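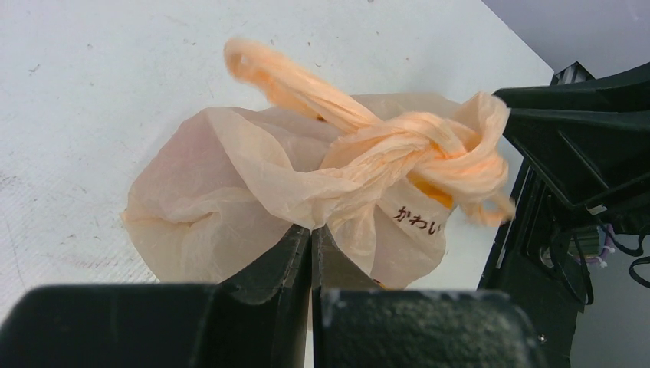 Prandeck Winter Street Market: notes for stallholders and residents

The market returns to Milen Street in December with a revised layout. Pitches now run along the north side only, from the Sila Bridge end to the junction with Station Road, a length of 495 metres. The south side is kept clear as a single lane for emergency vehicles. Last year's two-sided layout left too little width at the bus shelter, and the fire officer asked for a change.

Road closure

Milen Street closes to traffic at 2 p.m. and reopens at 10 p.m. Cars left in the bays after noon will be moved to the upper deck of the station car park. Residents of Milen Court can reach their garages from the rear lane throughout. Buses towards the hospital will stop outside the library, and the temporary stop is marked with a yellow flag on the lamp post.

Setting up

Stallholders are given a slot of 30 minutes to unload. Slots are printed on the pitch letter and run from the bridge end first, so that no van has to pass a stall already standing. Vehicles must be off the street by 3.30 p.m. A trader who misses the slot may still set up, but will have to carry stock in from the car park. Trolleys can be borrowed at the control point by the bridge.

Gazebos need a weight on every leg. Pegs cannot be used on the new paving. If the wind forecast at noon is above the limit given in the pitch letter, gazebo sides must be left off, and side panels already fitted will have to come down before opening.

Power

Ardeleanu Electrical is again supplying the temporary power. There are 22 sockets, all allocated in advance, and each is protected separately so that one faulty kettle does not put out the whole row. Bring an outdoor-rated lead with a current test label. Leads without a label will not be connected. Fan heaters are not allowed on any pitch. Battery lights are fine and need no approval.

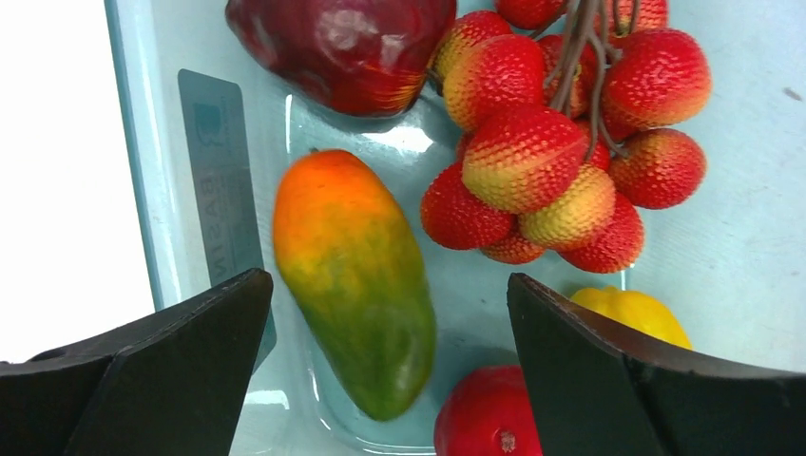
Waste and bags

Each food pitch will find one general sack and one clear recycling sack behind it, both 100 litres. Tie them when full and leave them at the kerb on the south side – the collection cart passes on the hour. Used cooking oil goes home with the trader. The street drains run straight to the river, so waste water must be taken to the tank at the bridge end.

Visitors are asked to bring their own bags. Traders who hand out bags may go on doing so, though paper is preferred where the goods are dry.
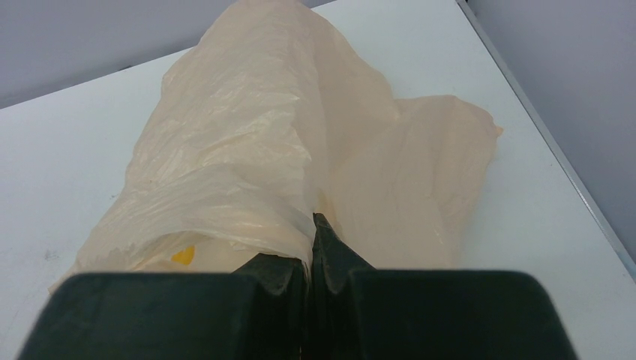 A plastic bag on a table.

Music and lights

The school band plays at the library steps at 5 p.m. and the tree lights go on straight after. Amplified sound stops at 8.30 p.m. Stalls close at 9 p.m. and vehicles may come back on to the street once the stewards have walked it from end to end, station side first.

Pitch letters go out by post in November. Changes to a pitch or a power request should be sent to the market desk at Prandeck Town Hall before the end of October.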